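4. Comparing the two pad types

We tested two sets of finger pads on the same hand-held gripper: the smooth Celden pads it shipped with and a ridged blue set from Velard. The linkage and jaws were not changed between runs. All trials were done at the Floltbridge apartment in August, on clothing laid out on a bed.

Each trial was one pick at a fold. A pick was scored as held if the cloth stayed between the pads for seven seconds. We logged 1034 picks in total, 543 of them with the ridged pads. 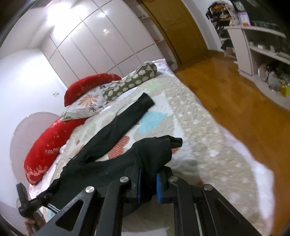
Figure 6. Ridged pads closed on a fold of a black long-sleeved garment, second gripper at left.

The ridged pads did better on rib-textured cloth. On thin smooth shirts we could not separate the two sets. Most failed picks came from closing too high on the fold, and changing pads did not help with that.

We did not measure closing force. The Fagerlund load cell arrived after testing ended, so section 5 covers pick results only.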